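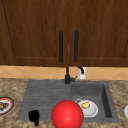
Le joint silicone, angle mort de la rénovation de cuisine

La rénovation d'une cuisine mobilise des arbitrages longs sur les façades, le plan de travail et l'électroménager. Le joint qui raccorde le plan au mur est en général choisi le dernier jour, dans la teinte disponible en magasin, et posé en fin de chantier par celui qui est encore présent. Il figure rarement au devis sous une ligne distincte. Je soutiens qu'il devrait y figurer, avec une référence, une section et une durée de séchage, au même titre que le plan lui-même.

L'argument économique est le plus simple. Une cuisine que j'ai suivie l'an dernier, dans un immeuble de la rue Wirton, a donné lieu à un devis de reprise de 1125 euros : dépose partielle du plan, remplacement de deux chants gonflés, traitement du mur, repose. L'origine du désordre était un décollement du joint sur 40 centimètres, à droite de l'évier. La cartouche qui aurait permis de le refaire à temps se trouve au rayon sanitaire de n'importe quelle grande surface de bricolage. Le rapport entre le coût du composant et celui du sinistre devrait suffire à justifier qu'on s'y intéresse.

On objectera que le joint est un consommable et que son entretien incombe à l'occupant. C'est exact en droit locatif pour l'essentiel, et c'est généralement ainsi que les artisans le présentent. Encore faut-il que l'occupant sache ce qui a été posé. Un silicone acétique n'adhère pas de la même façon qu'un silicone neutre sur une pierre calcaire, qu'il peut en outre tacher. Un mastic acrylique, peignable et facile à lisser, n'a pas sa place au contact répété de l'eau. Aucune de ces informations n'est lisible une fois le cordon sec. Le client qui entretient son joint sans en connaître la nature procède au hasard, et il rachète souvent un produit incompatible avec le premier. Le silicone frais accroche d'ailleurs très mal sur le silicone ancien, ce que les tutoriels de reprise rapide passent volontiers sous silence.

La question de la section est plus négligée encore. Un joint travaille : le plan se dilate, les caissons se tassent, le mur bouge peu ou pas. Pour absorber ces mouvements, le cordon doit disposer d'une largeur suffisante et n'adhérer que sur deux faces. Or l'usage est de plaquer le plan contre la crédence, puis de tirer un filet mince dans l'angle. Le résultat est propre à la réception. Il ne dispose d'aucune réserve d'élongation, et la rupture se produit le long du bord supérieur, là où l'on essuie.

Le défaut tient en partie à une préférence esthétique. Les catalogues montrent des plans qui rencontrent le mur sans transition, et les clients demandent la même chose. La gamme Stesetti, vendue par plusieurs cuisinistes de ma région, va jusqu'à recommander un jeu arrière de 2 millimètres dans sa notice de pose. C'est peu pour un panneau dérivé du bois de grande longueur placé au-dessus d'un lave-vaisselle. Un jeu plus généreux, comblé par un fond de joint en mousse à cellules fermées puis par un cordon correctement dimensionné, se voit davantage. Il tient aussi plus longtemps, et je préfère sur ce point une ligne visible à une ligne rompue.

Reste le séchage. La formation d'une peau en surface est régulièrement confondue avec la réticulation complète. La première demande quelques minutes, la seconde progresse de l'extérieur vers l'intérieur à une vitesse qui dépend de l'humidité de l'air et de l'épaisseur du cordon. En décembre, dans un logement chauffé et sec, elle ralentit nettement. Une cuisine livrée à 17 heures et utilisée le soir même reçoit de l'eau sur un joint dont le cœur est encore pâteux. Le planning du chantier devrait prévoir ce délai, et non le laisser à une consigne orale donnée sur le pas de la porte.

Certains professionnels l'ont compris. L'atelier Nornberg remet à ses clients une fiche de fin de chantier sur laquelle figurent le type de mastic, sa teinte, le primaire éventuel et l'heure de pose. La société Tan, qui intervient surtout en copropriété, facture le joint séparément et propose une visite de contrôle après la première saison de chauffe. Ces pratiques allongent le devis de quelques lignes. Elles ont surtout pour effet de désigner un responsable, ce que le forfait « finitions » ne fait jamais.

Je ne demande pas une norme supplémentaire. Les textes existants sur les mastics sont abondants, et leur lecture n'est pas à la portée d'un particulier qui compare trois propositions commerciales. Une mention obligatoire au devis suffirait : famille du produit, largeur du cordon, délai avant mise en eau. Le cuisiniste qui ne sait pas remplir ces champs renseigne utilement son client. Pour les cuisines déjà posées, la vérification se fait avec une lampe tenue à ras du plan et une pression du doigt le long du cordon, en commençant par les abords de l'évier. Toute portion qui se soulève doit être déposée jusqu'au support, dégraissée et refaite sur une longueur supérieure à la zone atteinte.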